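Music Release Planning
Unit 4 handout: From finished master to release day
Revised 10 August 2019

Read this before the seminar. It covers the order of work for a small label putting out a heavy rock album on vinyl, CD and download. Contract terms were dealt with in Unit 3 and are not repeated.

4.1 The working case

The case used throughout is the second album by Drevummont, a four-piece doom band signed to Predirley, a small independent label. The label handles its own accounts and sends physical stock out through a distributor, Ruotsalainen. The album has 7 tracks and was recorded for a single LP. The first pressing is 400 copies on vinyl, with a CD run to follow if the first orders justify it.

4.2 Fixing the date

The release date is set backwards from the slowest item, and for most small labels that item is the vinyl. A plant will quote a turnaround, but the quotation starts when the test pressing is approved and not when the audio is sent. Allow for one rejected test pressing. If the plan has no room for a rejection, the date is too early.

Drevummont had a run of club dates booked for March. The label wanted records on the merchandise table for the first night and so worked to a delivery date before the tour, with the shop date placed after it. Tour copies sold ahead of the shop date must be agreed with the distributor in writing. Some distributors object, and shops that have taken pre-orders may object more strongly.

4.3 Audio parts

A vinyl master and a digital master are separate deliverables. The vinyl master is supplied as one continuous file per side, with the gaps between tracks already in place and a cue sheet giving the start time of each track. The digital master is supplied as one file per track.

Side length affects level. A long side has to be cut more quietly, and on slow, bass-heavy material the loss is easily heard. Drevummont's original running order put four tracks on side A and three on side B, which left side A much the longer. Moving the closing track of side A to the start of side B evened the sides out but changed the sequence the band had approved. Get approval of the new order from every member before the lacquer is cut.

4.4 Codes and metadata

Each recording carries its own ISRC. The album as a product carries a barcode, and each format needs a different one. The catalogue number is chosen by the label; Predirley used 3449 with a letter added for the format.

Metadata is entered by hand in most distributor portals, one field at a time. Keep a master spreadsheet and copy from it. Check the following before submitting:

Track titles, including capital letters and punctuation
Writer shares, adding up to the whole for every track
Name of the recording owner for the copyright line
Explicit content flag, set per track
Release date and territory

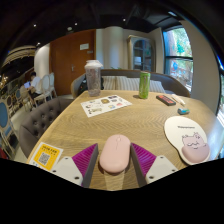

Fig. 4.1 Pink mouse on a wooden table.

Errors found after submission can be corrected, but the correction may take longer to reach the shops than the first delivery did. An incorrect artist name is the worst case. The album may then appear on the page of an unrelated act, and play counts built up there are not always moved across.

4.5 Press and the lead track

Monthly print magazines close their review pages well before the issue is on sale. Send audio to print first, then to websites and radio. The lead track is normally given to one website for its first day, after which it is open to all.

For Drevummont the lead track was "Drakesex", the shortest on the record. Two points arose. Some mail filters blocked press messages with the title in the subject line, so the subject was changed to the band and album names only. The title was also refused by one advertising system, and the paid posts were resubmitted under the album name. Titles of this kind should be tested against filters early, while there is still time to choose another lead track.

4.6 Budget

The promotion budget in the case is £3000, kept apart from manufacturing. Press and radio are the largest single item. Postage of promotional copies is often left out of first drafts and should have its own line. Record all spending that is recoupable under the contract on the day it is incurred, with the invoice attached.

Seminar task

Draw up a timeline for the Drevummont album, working back from the first tour date. Mark the last day on which the running order can be changed. Bring two printed copies.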